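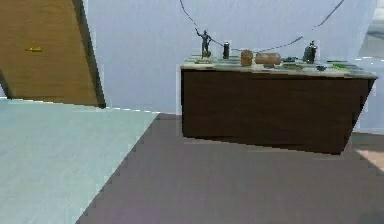 Dear friends at the Grendach Fund, it has been a fuller summer than any of us planned for, and I want to start by thanking you for your patience while we moved the whole project onto the new simulated house before we touched a real one again. You asked us a plain question when you gave us this grant, which was whether a machine can tidy and wipe down an ordinary home yet, and our plain answer in September is "some of it, slowly, and with a person nearby." Dusting has been our teacher. A cabinet top with a figurine waving from one end, a second, stockier figurine farther along, and a small bottle or canister and odds and ends in between is just the sort of surface most of us have at home and never think twice about (my own is a good deal worse!). To dust it, the machine has to lift each thing, wipe underneath, and put it back the way the household likes it. Our planner, Ďurica, now gets the lifting order right most of the time. The putting back is where we still lose things, especially anything with an arm sticking up.

Where we are against the plan

We promised you 3,000 simulated practice runs by the end of this period and we finished all of them, though the last 400 ran into the final week and kept a few of us up late. The runs cover four chores: clearing and dusting surfaces, picking things up off floors, wiping down a bathroom, and carrying supplies from one room to another. The fourth was added at your suggestion after the spring visit, and I am glad you pushed for it, as it has shown us more weak spots than the other three put together.

Picking things up off floors is in good shape. Ďurica finds a stray object on an open floor and takes it to the right shelf or bin in nearly every run, and when it fails it generally stops and asks, which is the behavior we wanted. We would be comfortable showing this one to families at the Skisdale apartment this winter, with one of our staff in the room.

The bathroom
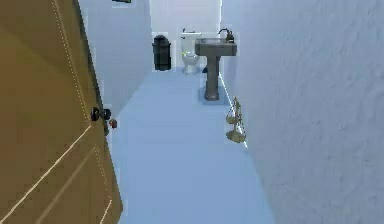
The bathroom in the simulated house, looking in past the open door. A balance scale stands low along the right-hand wall, nearer than the sink.

I will be frank with you that the bathroom is behind. It is long and narrow, and everything worth cleaning is at the far end, so the machine has to drive in, work in a tight spot between the toilet and the sink, and then get itself out again without a proper turn. The early runs treated the trash can as part of the wall, and the later ones went too far the other way and tried to move it every time, whether it needed moving or not. We have since taught Ďurica to leave a thing alone unless the chore calls for it, and that one change brought the time for a full pass down quite a bit.

We also leave things in rooms where they don't belong, on purpose. The brass scale is a favorite of mine. A person walking in would see it and wonder who put it there, then step around it or carry it out. Ďurica used to list it as a bathroom fixture and wipe around it. Now it flags it as out of place and asks where it should go, and I can't tell you how pleased the team was the first time that question came up on the screen. Its thin chains are still hard for the planner to make sense of, so we don't let it pick the scale up yet.

Getting from room to room

Doorways and posts have eaten more of our time than I would have guessed when I wrote the proposal. A machine following a wall sees very little of the next room until it is nearly in it, and it has to decide how fast to go on very little information. We tried having it creep along everywhere, and that was safe but so slow that a kitchen-to-study trip would try the patience of a saint.
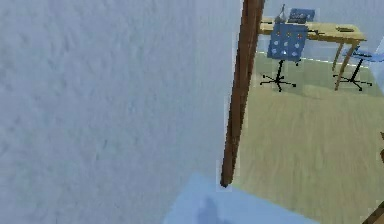 What we settled on was letting it keep a rough memory of each room from the last time it passed through, and slow down only where the memory is old or where something has changed. Furniture on wheels is the thing that spoils this, naturally, and people who live in a house don't park their furniture for the convenience of a machine. So the memory now carries a sort of "don't count on this" mark for anything that tends to wander. It sounds like a small thing, and it took Montserrat Espinoza and her two students most of the summer to get it working, and I would like that noted somewhere, so I am noting it now.

Carrying supplies 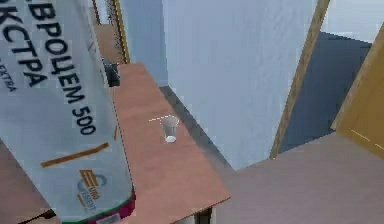 Simulator render courtesy of the Jondby Home Chores Project

The shop-floor side of the grant is the younger half of the work, and it is mostly about carrying. We have put a large sack of cement and a small clear plastic cup into the same stretch of the house, and asked the planner to treat each one sensibly. The sack is awkward to grip and too heavy for the arm we own, so the right answer is to leave it and call for help. The cup is light enough, but it is see-through, and see-through things are still a trial for us. Ďurica calls for help with the sack reliably. With the cup it is hit or miss, and a miss usually means closing on air a little to one side.

I know some of you hoped to see a machine haul a sack by now. I would rather tell you early that it won't happen with this arm, and that I don't think a bigger arm is the best use of your money next year.

Spending and what comes next

We are under budget on computing and a little over on staff time, mainly for the doorway work. I would like to move $500 from the travel line into replacement parts for the Skisdale apartment, if you are agreeable, and a one-line reply by email is all we need.

Between now and the next report we plan to repeat the dusting chore at Skisdale on real cabinets, with breakables that we have bought secondhand for the purpose. The bathroom stays in simulation until the way out is dependable. We'd also love to have 5 of your board members come by for an afternoon once the dusting is running, and you are welcome to bring along a figurine or two from home, so long as you aren't too attached to them.

With warm thanks from all of us at Jondby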